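Let the children be bored in June

My two had 13 clubs and outings booked between them last June, and I drove to all of them.
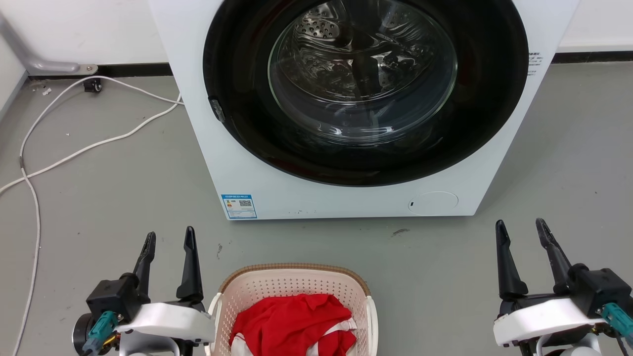

Clementina Frade thinks I'm being unfair on clubs. Hers come home from swimming in Purkville tired and cheerful, she says, and she gets an hour to herself.

I don't doubt it. But mine came home cross, and the bill for one week was £70. This year we kept 2 clubs and dropped the rest. There was moaning for 3 days. Then they built a shop in the hall and charged me to get to the kitchen. I'd do the same again.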